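**Flondlow folding table – white**

The Flondlow is a table for people who fold a lot of laundry. The top is white and smooth, so the cloth slides easily and you see every wrinkle before you make the first fold. One adult T-shirt can lie open on it and there is still free place beside it for the finished pile.

We make the table in our workshop in Sproģis. It stands at the height of a kitchen counter, because Valdis Lill, who drew it, did not want to bend his back over the ironing of a family with three children.

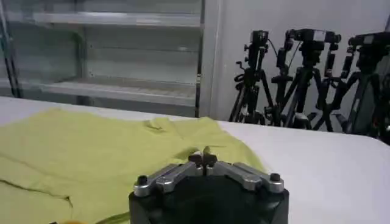 Light colors are the hardest to judge on a white surface, so we keep the finish a little matte. Under a strong lamp it does not shine into your eyes. For cleaning use a damp cloth and mild soap – no scouring powder, please.

- Top: 162 × 75 cm
- Weight without packing: 15 kg
- Finish: white, matte
- Assembly: 7 screws, key is in the box

The Cevier shelf is sold separately and is made to stand behind the table. Orders placed before December come with the old type of feet, which can be exchanged free of charge. Write to us with your order number.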